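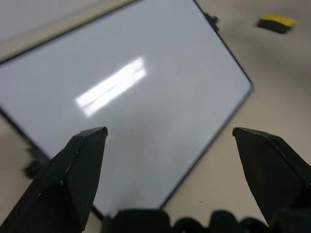
Whiteboard on a table.

Putbridge Household Income Survey: frequently asked questions

What does the survey measure?
It measures how many households in Putbridge and Sarnport live below the local low-income line, and how long they stay there. It does not measure wealth, savings or house prices.

How is the low-income line set?
The line is 60 per cent of median household income in the two towns, after housing costs. Income is adjusted for household size, so a couple with three children needs a higher income than a single adult to be above it.

Which households are included?
A sample of 2,000 addresses is drawn at random from the Potgieter address list. Care homes, barracks and student halls are left out. A household that moves within the survey area stays in the sample; one that leaves the area is replaced at the next round.

Are benefits counted as income?
Yes. Cash benefits, pensions and maintenance payments are all counted. Free school meals and travel passes are recorded separately and do not affect the headline rate.

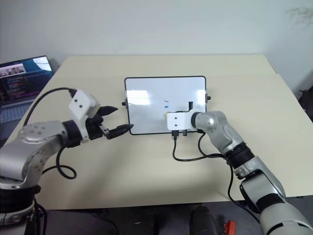 Vouchers are treated in the same way as travel passes – recorded, but kept out of the income total. Loans of any kind are not income.

Why does your rate differ from the national one?
National figures use a national median. Ours uses a local median, which is lower, and takes off actual rent or mortgage interest. The two rates should not be placed in the same table without a note.

How large must a change be before it is reported?
Changes within the margin of error are published but described as "no clear change". Results for any area with fewer than 400 completed interviews are merged with those of a neighbouring area.

Can I get the data?
Summary tables for all 19 wards are free to download. Household records are held by Prurnier and released only to approved researchers. Requests are reviewed every Thursday and a reply takes up to 8 working days.

Who do I contact?
For questions on method, write to Tapio Savolainen. For data requests and corrections, write to Nhi La, quoting the table number. The next round of interviews starts in May.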